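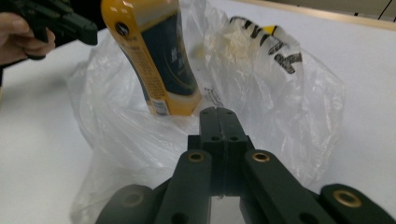
A translucent plastic bag open on a white tabletop.

Home health aides and visiting nurses walk into strangers' houses every day, and most of them have never been taught how to walk back out in a hurry, a safety trainer told home care managers at a workshop in Ekmont in January.

Stella Athumani spent 11 years as a visiting nurse before she began teaching. She told the audience that agencies put a lot of effort into lifting technique and needle safety, then send a worker alone to an address with little more than a name and a medication list.

"We know the patient's blood pressure before we get there," Athumani said. "We don't know who else is in the house, whether there's a dog, or whether the last aide left early and why."

The workshop drew 100 people, most of them supervisors and schedulers from small agencies. It was hosted by Morkurex, a home care company with offices in Ekmont and Drikley.

Athumani said the first step is a phone call before the first visit. She recommended that schedulers ask every new client the same short set of questions, covering pets, weapons, other adults in the home, parking and outdoor lighting. Asking everyone keeps the call from sounding like an accusation, she said, and the answers should go where the aide will see them, "not in a folder back at the office."

Much of the morning session dealt with the first minute of a visit. Athumani told aides to park facing the direction they plan to leave, keep car keys on their person and stand to the side of the door after knocking. Inside, they should note a second exit and avoid setting up in a spot where someone could stand between them and the way out. Kitchens are a poor place for a tense conversation, she added.

She also urged workers to carry less. A large tote takes time to gather up, and aides have told her they stayed in a bad situation because their supplies were spread across a table.

"Leave the bag. Leave the coat," she said. "Your agency can buy another blood pressure cuff."

Athumani spent less time on physical self-defense than some in the room had expected. She showed two ways to break a wrist grab and one way to create space when backed against a wall, and had the audience practice in pairs. She said a single class would not prepare anyone for a fight and that agencies should repeat the drills every 6 months.

Reporting was another concern. Many aides say nothing after a threat, she said, especially when the patient has dementia or the person making the threat is a relative. Some worry about losing hours if the client is taken off their schedule. She asked managers to promise in writing that a worker who ends a visit over safety will be paid for the full shift.

Morkurex adopted that rule last year for its 200 field employees. The company also uses a check-in system called Temba, which asks aides to confirm by text when they arrive and when they leave. If a departure text does not come in, a supervisor calls. If there is no answer, a second supervisor is notified.

One scheduler asked what an agency with a single person in the office should do after hours. Athumani suggested that small agencies in neighboring towns share an on-call line, and several attendees stayed through lunch to talk about setting one up.

A second workshop, open to aides as well as managers, is planned for the Drikley office this spring. It will start at 9 a.m. and there is no charge to attend.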